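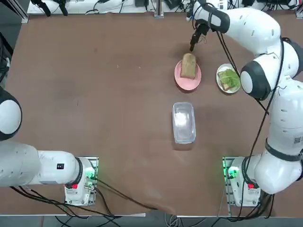 Lettuce directly on the bread, or something in between?

Grallerness wrote:
I pack lunch the evening before, usually a plain sandwich on toasted bread. My habit is toast on the plate, lettuce on the toast, then whatever else, then the top slice. My sister says the lettuce should never touch the bread. Which is it?

Clumow wrote:
Your sister is right if it sits overnight. Put cheese or butter down first. Leaves go in the middle.

Kan wrote:
Disagree. Dry the lettuce properly and it can go straight on the toast. I have done it that way since March and the bread holds up fine until noon. The trouble is people rinse it and stack it dripping.

Clumow wrote:
Since March is not long. Try it with tomato.

Kan wrote:
There is no tomato in the question.

Vatcombe wrote:
I keep the top slice on its own plate until the very end. Pink plate for the spare slice, white plate for building. Leaf goes on the bottom slice, flat, and I press it down a little before adding anything. Cheese stays in a box with the lid on until I want it.
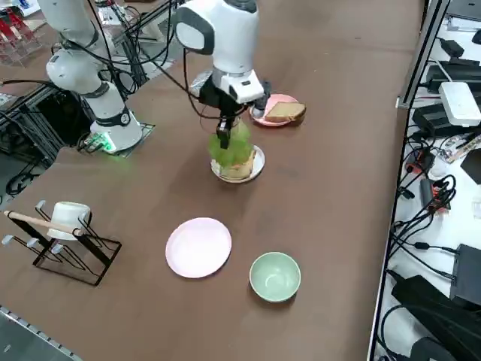
Reply 6 — Grallerness wrote:
Two plates makes sense. I have been leaning the top slice against the cutting board and it gets crumbs everywhere. Do you let the toast cool first?

Vatcombe wrote:
Yes, completely. Warm toast wilts the leaf.

Clumow wrote:
More plates is more washing up. One board does the same job. I still say butter first.

Rachid El-Sayed (moderator) wrote:
Moved this from General to Packed Lunches. There is an older thread on soggy bread with 76 replies, and it did not settle the butter question either.

Grallerness wrote:
Thanks. I will try dried lettuce on cold toast this week, no butter, and then Clumow's way the week after.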